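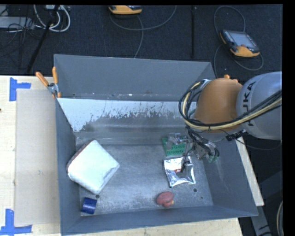

Assistant Golf Coach and Junior Program Coordinator
Nenddale Golf Club

Posted Monday, April 28, 2025

32 shares | 2 comments

Nenddale Golf Club invites applications for the position of Assistant Golf Coach and Junior Program Coordinator. The position is full time and reports to the Director of Instruction, Shirley Kowalchuk.

The successful applicant will teach group and private lessons, plan the summer junior schedule, and travel with the junior team to away matches at Bastano and Trustdale. Junior group lessons are limited to six players per coach. The coordinator will also run the Brinkmann Cup, the club's annual event for players age 14 and under, including entries, pairings, and scoring.

Duties include:

- Teaching beginner and intermediate lessons on the range, the short-game area, and the course
- Preparing weekly lesson plans and keeping attendance records
- Answering questions from parents by phone and email
- Setting up the practice area before morning sessions and storing club equipment afterward
- Assisting in the golf shop during member events

Applicants must have at least two years of experience teaching golf to children or teenagers, a valid driver's license, and current first aid and CPR certification. Membership in a professional golf association, or enrollment in a training program leading to it, is preferred. A background check will be completed before any offer becomes final.

Weekend work is required from May until the end of the season. The position includes health coverage, paid leave, playing privileges, and a yearly allowance for continuing education. Salary will be set according to experience.

To apply, send a cover letter, a resume, and the names of two references to Shirley Kowalchuk in care of the club office. Applications will be reviewed as they are received, and the position will remain open until filled. Applicants selected for an interview will be asked to teach a short lesson to a junior group.

Nenddale Golf Club is an equal opportunity employer.

© 2025 Nenddale Golf Club. All rights reserved. | Contact | Back to top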